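Clube de robótica Mimuscombe – fio sobre a bancada de montagem de computadores

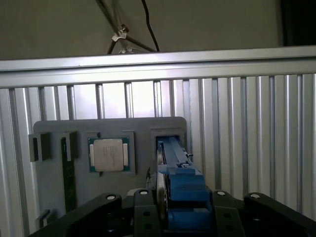
Boletim do clube, n.º 134

1/ Começou o segundo período e voltámos ao projeto Verkik. Para quem chegou agora: é a prova em que um braço robótico tem de pôr componentes de computador no sítio, sem mãos humanas pelo meio. Memória, processador e o que mais vier na lista da organização.

2/ A placa cinzenta é a nossa placa de treino. O módulo de memória fica de pé numa ranhura estreita, o processador num suporte quadrado ao lado. Os dedos azuis da garra estão metidos no suporte da direita, que é o que nos tem dado mais trabalho.

3/ O problema desse suporte é a tolerância. A garra entra, mas se chegar um pouco torta bate na borda e o programa para por excesso de força. Em outubro parava quase sempre. Agora para menos, mas ainda para.

4/ Números, que é o que pedem sempre. Na última série fizemos 168 tentativas nos três suportes, com 134 completas. O resto divide-se entre paragens por força e peças que ficaram mal assentes. Não separámos os dois casos na folha e devíamos ter separado.

5/ O processador correu melhor do que esperávamos. A peça é baixa e há pouco por onde pegar, por isso o grupo da programação reduziu a velocidade só na descida final. Ficou mais lento, mas deixou de sair torto.

6/ A memória tem outro defeito. Entra bem na ranhura, mas ao abrir a garra o módulo às vezes vem atrás uns milímetros. Experimentámos abrir primeiro e esperar meio segundo antes de recuar. Ajuda. Não resolve tudo.

7/ Perguntaram se as peças são boas ou avariadas. Avariadas, todas. Vieram de máquinas que a oficina da escola já tinha abatido. Ninguém vai ligar este computador – o que conta para a prova é a peça estar na posição certa.

8/ O regulamento da Taça Urkovia mudou num ponto importante. O tempo por peça passou a ser de 30 segundos, incluindo a deslocação. Com a descida lenta no processador ficamos muito perto do limite. É a prioridade das próximas sessões.

9/ Mudou também a pontuação. Uma prova sem falhas vale 100 pontos, e peça caída fora do suporte desconta a dobrar. Preferimos portanto que o braço pare e desista a largar a peça no sítio errado. O programa já foi alterado nesse sentido.

10/ Para as equipas que nos escreveram a pedir o código: usamos a biblioteca Shojaei para o planeamento do movimento, com alterações nossas na parte da força. Vamos publicar essas alterações quando os comentários estiverem legíveis. Neste momento não estão.

11/ Lista para a próxima sessão: calibrar outra vez a câmara do punho, apertar os parafusos da placa, refazer a folha de registo com uma coluna para cada tipo de falha. Quem chegar primeiro começa pela calibração, que demora.

12/ Há lugar para mais dois alunos do 10.º ano no grupo da mecânica. Não é preciso saber programar. É preciso vir às sessões todas até à prova. Inscrições na sala do clube, à hora de almoço.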